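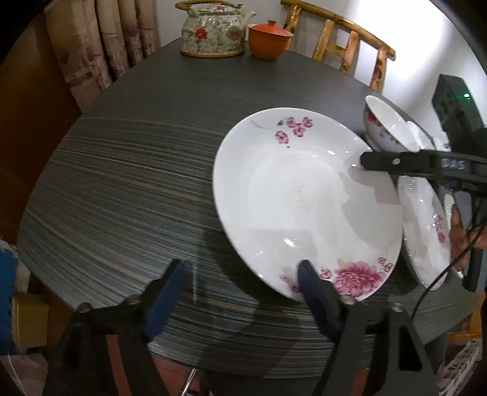
Elli Tuominen wrote back overnight that I should stop blaming the glaze and look at my cooling rate. Her view is that a cone 6 clear over transfer-printed ware will pinhole whenever the kiln drops too fast past the top end, and that a short hold on the way down would clear most of it. She may be right. I had been about to order another bag of frit from Mensah, and have put that off.

November 5, 2021. Kiln opened after lunch. Readings from the log: top temperature reached on schedule, no hold, elements off, natural cooling with the lid shut. The bottom shelf was clean. The top shelf had pinholes on the rims of the two largest bowls and a dull patch on one foot ring. The Drelgate body behaves better than the Faltlow at the same thickness, although it also shrinks more, and the lids from July no longer fit anything thrown from it.

Next firing, changes as follows. Slow the bisque by 200 degrees an hour at the upper stage, where I had been pushing it. Let the glaze bucket stand 72 hours after sieving. Add a hold of up to 6 minutes at the top, then the controlled drop Elli described. I know this alters more than one variable – the correct method would be a separate firing for each – but there isn't enough ware on the shelf to fill the kiln that many times before the weather turns.

Secondhand dinner plates are still the best reference I have for rim thickness. The wide-rimmed deep ones with peonies and plum blossom are the shape I want for the soup set, and I drew a profile from one this evening. My own rims are too heavy by comparison and hold heat longer than the well.

The Pruvetti controller lost its clock again when the power dipped. Reset it by hand. Ordered a backup battery and two thermocouple sleeves. Cones are packed and standing by the lid. Wax resist nearly gone.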